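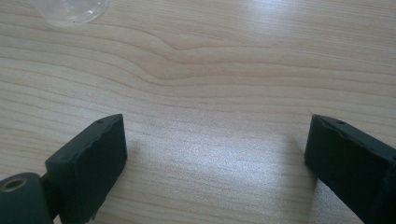

Open gripper over a pale wood tabletop, with a clear plastic object at the top left.

Drotano open day, Sep 11, 2018

The second stop was the recording room, where staff gather examples for the Cerer learning system. Each one is a short run with a hand-held gripper that carries its own camera. Visitors could take a turn. The grip is heavier than I expected, and my first run was thrown out for moving too fast.

A good operator records up to 200 runs a day. The set for clear plastic items stood at 417, of which 264 had been checked. Glare on the tables is left in on purpose, so the system learns to work with it.

We had 3 hours in all, including lunch. The Salgado site opens to visitors in March.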